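Prelar Photo and Video Lending Library: Frequently Asked Questions

Who may borrow a camera?
Any resident aged 16 or over with a current library card. Minors need a parent's signature on the loan form.

How long is the loan period?
Loans run for 35 days. One renewal is allowed if no other member has placed a hold.

Is a memory card included?
Yes. Each kit contains one card, a charger and a wrist strap. Files left on a returned card are erased and cannot be recovered.

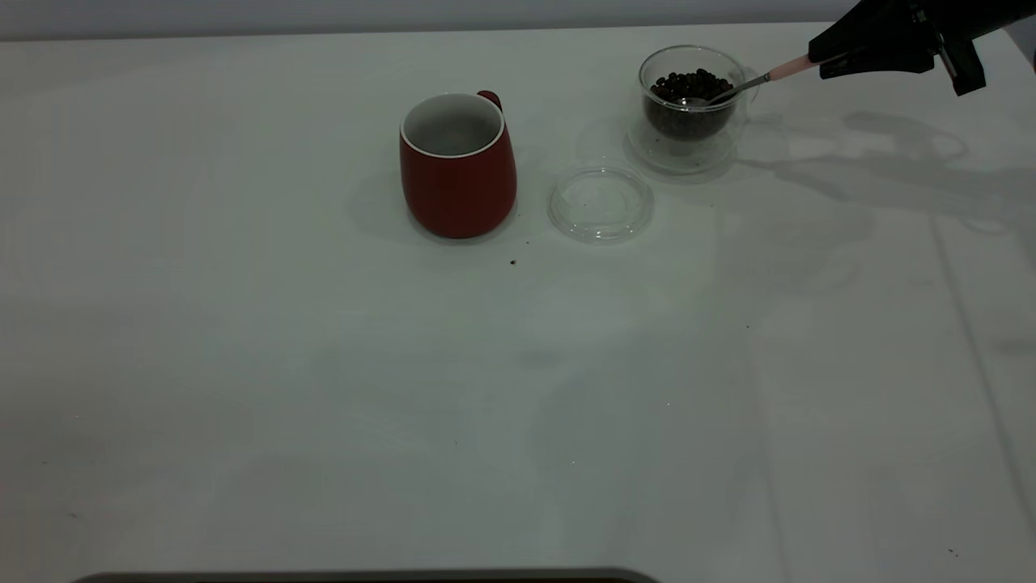
How should I set exposure for indoor work?
Members should turn off the flash and take a test shot before starting. Automatic metering tends to darken pale surroundings, and a setting of plus one will usually correct this. With a subject such as a red mug on a white table, check that the tabletop still looks white and that the color of the mug has not washed out. A soft shadow to one side is acceptable for catalog work.

Can I record time-lapse video?
Most models in the Natell collection have an interval mode. Please use the wall adapter for sessions longer than 207 minutes.

What happens if equipment is damaged?
Report it to the equipment desk when you return the kit. Repair charges are set by Yiğit Canpolat, Equipment Manager.

Last updated 27th May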